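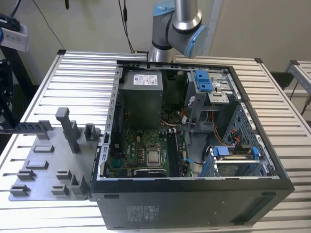 **Clurnik cell: progress report for the Rafferty Fund, February**

We're really pleased with how this period has gone. At the time of the last report the arm had only just gone back on its mount and we were still arguing over where the computer case should sit. The cell now runs every day, and most of our time goes on looking after it properly, which is where we'd hoped to be by spring.

## Setting up

The table layout is settled. The tower lies on its side with the panel off and the open side up, the fixture plate goes to the left of it, and the arm comes in from the back. We tried the plate on the other side first and the arm kept having to fold itself up to reach the blocks nearest to us (it looked very uncomfortable!). With the plate on the left every holder can be reached in one easy move, and we've stopped getting joint limit warnings altogether.

The plate itself is on version 2. The first one had its tall post too close to the path the gripper takes on its way back from the case, and we clipped it more than once. Danish Talpur redrew the post and reprinted the whole plate over a weekend at our Vadbridge workshop, and it has been a joy to use ever since.

## Looking after it

Each morning starts with the same check, and it takes 30 minutes if nothing is wrong:

- wipe the fingertips and check them for wear
- open and close the gripper fully, and listen
- see that the cables hang clear through the arm's full sweep
- push down on each corner of the plate to feel for rocking
- run the touch points on the case and write down the offsets

The last item has been the most useful by far. We have 103 sets of offsets written down and they show a slow drift towards the back of the table, which we traced to two bolts in the table frame. Both were tightened on Friday, and the offsets have stayed put in every check we've done since then.
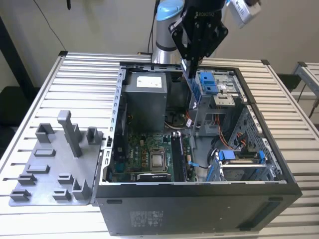 *Gripper above the drive cage side of the tower, fixture plate to the left.*

## Repairs

There was one proper breakdown. The gripper began dropping its connection halfway through a job, always with the arm stretched out. It was the connector, which had worked loose from months of small tugs. We fitted a new lead with more slack and moved the tie points, and the fault hasn't come back. Zendik supplied the lead and a spare for £460 out of the maintenance line, and no other repair money has been spent.

## Still to do

The camera needs calibrating again now that the table has been tightened. We'd also like a second plate printed and on the shelf, so that a cracked holder costs us an hour and not a day. The written instructions for the morning check are half done; Danish is trying them out on people who have never touched the cell, and their questions have been excellent.

We don't need any change to the budget. You'd be very welcome at Vadbridge to see the cell for yourselves. Mornings are best, and if you come before 10 you can do the check with us.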